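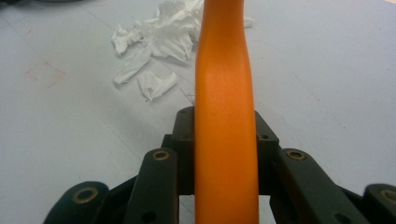
2025-04-19 — Handle day again, and a good one! I have been wanting to get back to the grip shapes for the Mimgate trowel ever since Ngân Ngô brought up the thumb problem. A straight handle is easy to make and easy to sand, and it's dull to hold for more than a few minutes. The orange one has a shape I keep going back to: narrow and bending gently to one side at one end, then wider and flatter toward the other. It's a rounded thing with a matte surface that has a little texture to it, and that combination is what I want for the next round. My first tries were all shiny, and shiny looks great on a shelf and feels awful with soapy hands.

Carved two new blanks in the morning. The first came out too fat in the middle, so I took it down with the coarse rasp and then went too far (of course). The second is lovely. I left the flat part long so the heel of the hand has something to push on, and I put the bend a little higher than last time. Tried it with gloves, without gloves, and with hand cream on, and I'd happily weed a whole bed with it.

Ngân has smaller hands than I do and liked the fat one better!! Did not see that coming. She says the narrow part makes her pinch, and when she pinches her wrist gets sore. So maybe the narrowing needs to start later, or be less of a narrowing. We drew both curves over each other on the back of the Pramley order sheet — please don't throw that sheet out, it's pinned over the sink.

Surface notes. Three finishes tried on offcuts:
Mekia soft coat, one layer: nice and quiet, picks up pencil marks.
Mekia soft coat, two layers: a bit rubbery, I love it, Ngân doesn't.
Sanded only, 405 grit worn-out sheet from the odd box (no idea who sells that number): smooth but not slippery, and free.

I'm leaning toward sanded only for the test handles and the soft coat later, once the shape has settled. No sense coating something I'm going to attack with a rasp again.

Color: still orange, please. You can find orange in long grass. I left a green one in the Hứa garden last August and it is probably still there.

Pramley wants to know about numbers. Their smallest run is 2,000, and I told them we aren't close to that, but it was fun to hear the price. For now we need 4 test handles, two with the long narrow part and two with the later one, all the same length so people are only judging the shape.

To do:
Trace both curves onto card and cut the templates.
Ask Mekia if the soft coat comes in a smaller can.
Find the good rasp. Not the one with the cracked handle, the other one.
Round over the butt end on the second blank, it digs in a bit when you push hard.
Ngân to try the fat one again tomorrow with a fresh hand.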